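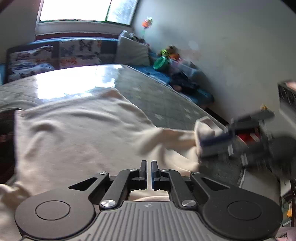
The narrow fingertips, waiting for a sleeve to do something.

BENCH NOTES: TWO GRIPPERS, ONE LAUNDRY PILE

Readers of the May issue will recall that we promised a fair comparison of fingertips for cloth work, and that we promised it for June. Welcome to the fair comparison.

The contest is between the narrow tips that came with the hand-held grippers and the padded ones Sorin Shehu has been gluing together at Esfahani since spring. Sorin believes in his pads the way other men believe in their fantasy football teams. Kavitha Namboodiri, who keeps the score sheet, believes in the score sheet. Between them they agreed on 300 tries, split evenly, using whatever soft things people own. Foam blocks were suggested and voted down. Everything can pick up a foam block.

Each try needs both hands. One gripper takes hold, the other comes in to help, and the pair has to get the cloth lifted, turned or folded before the person holding them loses patience. A try counts if the fold is still a fold when both grippers let go. Kavitha added that last part after a week in which several folds existed only while somebody was holding them.

Sleeves were the first humbling. They look like the easy end of a garment, a nice tube with an opening at one end, and then you try to get one jaw inside the opening and the other one outside it. The narrow tips did better here than Sorin had hoped. They get into small places, and they can take a single layer without bringing the back of the shirt along for the ride.

Thick cloth went the other way. Once something has been folded over a couple of times, the front edge turns round and fat and there's not much for a thin tip to bite.
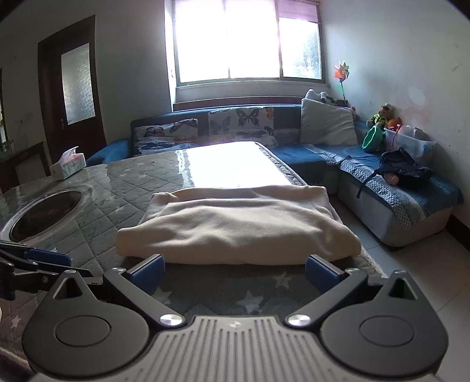 Our standing advice for a bundle like that is to go in low and wide, with a gripper on each side, and close slowly. Florencio Carretero closes fast. He has a theory about surprise. His score for thick bundles is printed on the sheet and we won't repeat it in front of his colleagues at Urkport, who read this newsletter.

The padded tips won the thick rounds comfortably, though they have a habit of hanging on after you've opened them, like a guest in the doorway with one more story. Sorin calls this grip. Kavitha has a column for it, headed "Sorin calls this grip."

Then there are blankets. A blanket has four corners and will show you as few of them as it can. Most of our failures came from pinching a fold in the middle of an edge, feeling pleased about it, and lifting, while the corner we wanted stayed where it was under a pile of its own making. The fix is to have one hand hold the edge up while the other goes looking for the corner. It's slow and it looks silly – and it has the best numbers on the sheet.

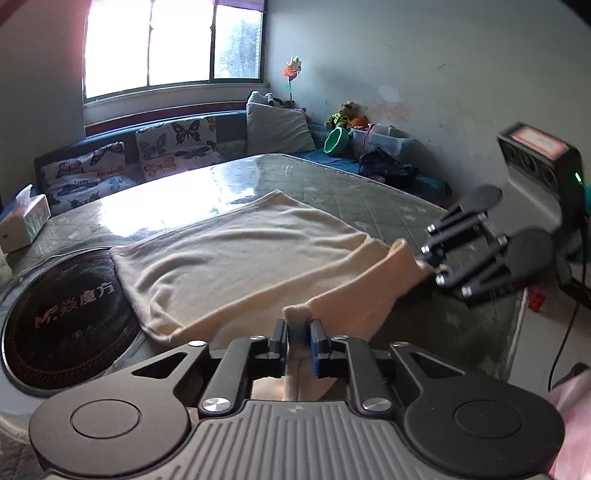 One hand on the edge, the other on its way to the corner.

Cameras deserve a word. Looking down over your own jaws is wonderful until the cloth rises up and fills the view, at which point you are folding by faith. Aileen Rivera wants to try a steeper tilt. She has also asked for a second look at shiny tabletops near windows, where the glare can hide a pale edge completely. Both requests are in the queue behind the controller swap, which is in the queue behind the cable order from Edurcombe.

We are 97 tries short of the 300, so no winner yet, whatever you may have heard from Sorin at lunch. If you'd like a turn, sessions run from 4 to 5 most afternoons and Imelda Soriano has the sign-up list. Bring something soft that you don't mind seeing badly folded. Fitted sheets will be turned away at the door.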